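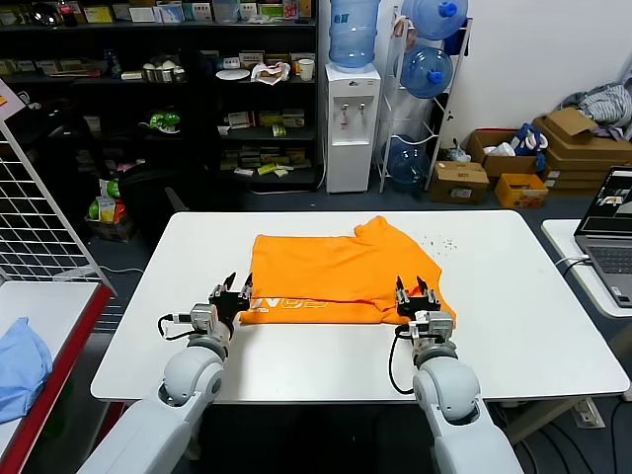
Spent my afternoon at the Maglaya open day and I have so many thoughts, so little thread! They let us crowd in around the laundry folding station first, and I stayed there way too long. Two white arms, black grippers, one very orange T-shirt folded roughly in half on the table. I was weirdly invested in that shirt.

Usa Ruangrit ran the demo and took every question, even mine about fitted sheets (her answer – "please, one thing at a time").

A kid near me asked if it does socks. Usa said socks are on the list for June. Big cheer from the parents.

Next stop was the Gurneo room, 13 of us squeezed in. More on that after dinner!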